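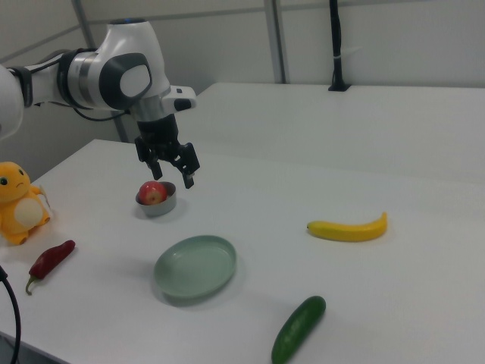
Oratile Zwane wrote in January to ask whether we still sell the small metal bowls one at a time, and said that a bowl with a single apple in it was the first thing her group of three-year-olds learned to carry across a room without dropping. Yes, we do, and we have added the question to our ordering page.

About Dovadora

Dovadora supplies bowls, play food, soft toys and low tables to nurseries, childminders and infant schools. We started with a van, a rented unit in Isby and one shelf of metal bowls. The unit is still ours. It now holds 464 lines, most of them small enough to fit in a shoebox.

The business was set up by two people who had both worked in nurseries and were tired of ordering from catering firms. Catering bowls come in boxes of 30 and are nearly all too deep for a small child to reach into while sitting down. We wanted shallow ones that could be bought in ones and twos, and when we couldn't find a seller we became one.

What we sell

Metal bowls are still the main part of our trade. They are round, with a shallow rim, and come in three sizes. The smallest takes one piece of fruit and is the one most settings order for sorting and putting away. The middle size is used for snacks and the largest mostly ends up in the water tray.

Play fruit is sold loose. We stock red apples, pears, bananas and lemons, and you can mix them however you like. We used to sell them in fixed bags, but people kept ringing up for one more apple.

Soft toys are a smaller range, chosen by the staff. We look for short fur, a stitched seam that will stand up to washing, and a face with some character. Grumpy ones sell better than smiling ones – we have no explanation for this.

Tables come with a plain white top. Children can see what is on it, and so can the adult who has to clear it.

How we work

There are 6 of us. Orders are packed by hand in the unit and go out the next working day. Last year we sent 3,761 parcels. If something arrives dented or split, tell us and we will send another; there is no need to return the first one unless we ask.

New items spend a term with a nursery before they go on the website. Gikerix, the small firm that makes our tables, changed the corners twice after one of these trials. Our soft toys come through Tshabalala, and we visit their warehouse every winter to choose the next year's range.

Visiting

The unit has a small showroom at the front, open by appointment. You are welcome to bring children. Parking is in the yard behind, and the door is the green one next to the tyre shop. Please ring the bell twice, as the packing room is at the back.

Page last updated Aug 28, 2020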